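Section 4. Running your first batch of kitchen episodes

By now you should have Jirnivent installed and the arm showing up in the viewer (if it isn't, go back to Section 3, I'll wait). This is the part I like best, because you finally get to see a policy try to do something in a kitchen. It's also the part where I wasted the most time when I started, so I've put my mistakes into the notes.

The method in one breath: we train on a big pile of simulated kitchens, we change the counters, walls, floors and appliances from one to the next, and then we test on kitchens the policy has never met. We call the test set Madigan. The training set is Wimomell. Please don't mix them up, the folder names look alike at two in the morning.

Before you start

You need the Madigan scene pack unzipped next to your checkpoint folder, and enough free disk for the recordings. If you're on a laptop, shut the browser first. I mean it!

4.1 Load a kitchen

1. Open the launcher and pick Madigan from the scene menu.
2. Choose a kitchen number. Any of them will do for a first run, but write it down somewhere.
3. Set the seed to 182. That's the one I used for all my own runs, and it makes it much easier to compare notes.
4. Press Load and give it a moment. The textures come in last, so a plain gray wall in the first few seconds is fine.

Note: if the wall stays gray, the texture path is wrong. Check for a space in the folder name. It's nearly always a space.

4.2 Check both views

5. Turn on 2 cameras in the view panel. You want the arm and part of the counter in each of them.
6. Save a still from each view before you let the policy move anything.
7. Look through the stills. You're checking that the walls and counters have loaded and that the arm isn't sitting inside the furniture.
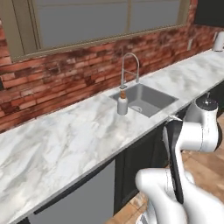
The sink side, with the arm at the right.

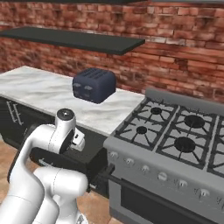
Why do we bother changing the look of the kitchen so much, if the task stays the same?

Because a policy trained in one kitchen tends to learn that kitchen. It picks up on the color of the wall or the pattern in the counter, and then it gets lost when those change. With lots of different looks in the training set, those shortcuts stop paying off and the policy has to lean on the shape and position of things.

4.3 Run the episodes

8. Pick a task from the list. Start with a reaching task, please. I know the drawer ones are more fun, but they hide problems.
9. Set the episode limit to 700 steps. Shorter than that and slow policies get marked as failures when they were only being slow.
10. Set parallel scenes to 1 for now. You can go up to 8 once everything works (my machine starts to crawl well before that, yours may be nicer).
11. Press Run and watch the first episode all the way through. After that you can go make coffee.

Caution: don't drag the camera around while an episode is being recorded. The policy sees what the camera sees, so moving it changes the test. I did this for a whole Sunday and had to throw the lot away.

Caution: if the arm starts to shake against a cabinet or an appliance, stop the run. It's a contact problem in the physics settings, and the score you get from it means nothing. Lower the time step in the physics tab, reload the kitchen, and try again with the same seed.

4.4 Read the results

Each run writes a results file and a folder of recordings. The file gives you one line per episode: task, kitchen, seed, steps used, and success or failure. I always sort by kitchen first. If the failures pile up in one kitchen, I go and watch those recordings before I blame the policy, and quite often I find something dull like an object that spawned out of reach.

12. Open the results file in Misau, our little plotting tool, and click Group by kitchen.
13. Watch at least a couple of the successes too. A reach can be scored as a success when the arm only brushed the target on its way past, and you'll want to know if yours is doing that.
14. Copy the settings file into the results folder. Your future self will have forgotten every number in it.

Note: please don't compare a run from the old physics settings with one from the new ones. They look close enough to be tempting, and I've been tempted, and it cost me a very awkward talk in front of the lab.

If the results file is empty, the run was probably stopped before the first episode finished. Go back to step 8 and start the task again. If it's still empty after that, the log in the same folder will usually name the missing file on its last line.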